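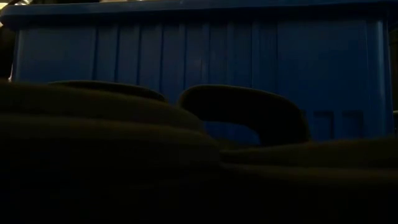

Camera service on the Raltitz arm is done in a fixed order: view, focus, exposure, then calibration. Doing it out of order means doing part of it twice, as every change to a lens or a bracket voids the calibration that came before it. Start by looking at what the fixed camera returns under the light the cell normally runs in. Sharp ribs on the wall of the blue bin with a soft, blurred object close to the lens mean that the focus distance is set well out, past anything near the camera. They do not mean the view is good. A large dark object across the lower half hides the base of the bin wall, and no focus or exposure setting will bring that part back. Clear the view first.

This page covers the fixed camera and the wrist camera on one arm with a Hedegaard gripper, running Irar control software, as set up at the Jurkirside site. Fixed camera service takes 20 minutes with the arm parked. The wrist camera takes longer the first time, mostly because of cable routing.

What you need

Hex keys for the bracket and the finger mounts
Lint-free cloth and lens cleaner
The printed calibration board, flat and undamaged
A steel rule
Access to the Irar service menu

Before you start

Park the arm from the Irar menu and wait for the brakes to engage. Switch to service mode and remove the key. Do not work inside the reach of the arm with only the soft stop set. Cameras stay powered in service mode, so you will have a live view the whole time.

Save the current calibration file under a new name. If the service goes wrong halfway, you can load it back and run as before, provided no bracket has been moved.

Fixed camera

1. Clean the lens. Use the cloth dry first, then with cleaner if a smear remains.

2. Clear the view. Move anything standing between the lens and the work area. If the object has to stay, move the camera instead — raise the bracket one hole at a time and check the live view after each move. Tighten both bracket bolts before going on.

3. Set the focus. Loosen the lock screw on the lens ring. Place the calibration board at the middle of the reach, facing the camera. Turn the ring until the squares have hard edges, go slightly past that point, and come back. Tighten the lock screw and look again, because the ring can creep as the screw seats.

4. Set the exposure. Turn auto exposure off. Raise the exposure time until detail shows in the darkest part of the work area, then stop. If a lamp or a bright opening is in view, ignore that spot. Lowering the exposure to save one bright patch leaves the rest of the image too dark to use.

5. Check gain. Keep it as low as the light allows. High gain puts grain in the dark areas, and the edge finder reads grain as edges. When gain is already high and the image is still dim, add light to the cell.

6. Save and restart the camera service. Confirm that the new values are still there after the restart. Older Irar versions drop the exposure value if the menu is closed before the save message appears.

Wrist camera

The wrist camera needs the same steps with two differences. The focus is shorter, and the gripper must appear in the picture. A finger tip that enters the view from one edge gives the software a fixed reference. A finger that covers the center leaves no room for the target.

Set the focus with the calibration board at grasp distance, measured from the finger tips with the steel rule. The board should be square to the lens, not to the floor. Tilt in the wrist does not matter for focus, and the software corrects for it later.

Next, open and close the gripper at low speed and watch the live view. The tip should return to the same place in the image each time. If it wanders, check the finger mount screws before you blame the camera bracket. A loose finger can look just like a loose camera.

Last, check the cable. Turn the wrist joint through its full range and look for pull at the connector. Leave a slack loop behind the joint and clip it so that it cannot swing in front of the lens.
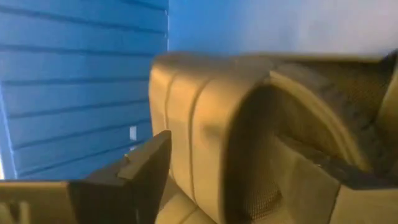 Can the wrist camera be calibrated without redoing the fixed camera?

Each camera has its own calibration file, so the wrist camera can be done alone as long as the fixed camera and the arm base have not been moved. If either has moved, calibrate the fixed camera first.

Reducing blur in the wrist view

A wrist image taken during a fast move will often be soft even when the lens is set well. To tell the two faults apart, stop the arm and wait for it to settle. If the image sharpens, the blur comes from motion. If it stays soft, go back to the focus step.

For motion blur, shorten the exposure time and make up the loss with more light. If more light is not possible, lower the approach speed for the last part of the move. Set the settle delay to 5 frames as a starting value and raise it only if the stopped image is still smeared.

Calibration

Fix the calibration board flat in the work area and start the routine from the Irar menu. The arm will step through 7 poses and stop at each one. Stay outside the reach until the routine reports that it is done. It will fail if the board shifts, so tape down all of the corners.

When it finishes, compare the wrist encoder offset with the value on the label inside the controller door. On this arm the label reads 2,283. A small difference is normal after a finger change. If the offset is far from the label, the wrist was probably not fully home when the routine began. Home the joint and run it again.

If the routine stops early

Board not found: the board is outside the view or the image is too dark. Check the live view at the pose where it stopped.

Pose rejected: glare on the board. Move the lamp or turn the board a little and restart.

Tip reference lost: the finger tip has left the wrist view. Check the finger mount, then the bracket.

Timeout: usually the camera service. Restart it from the menu. A full power cycle is needed only if the camera does not come back in the device list.

After service

Put the key back, leave service mode, and run one slow cycle with the gripper empty. Watch the finger clearance at the lowest point. Then run one slow cycle with a part before returning the arm to normal speed. Write the new exposure and gain values on the service sheet, along with the name of the saved calibration file.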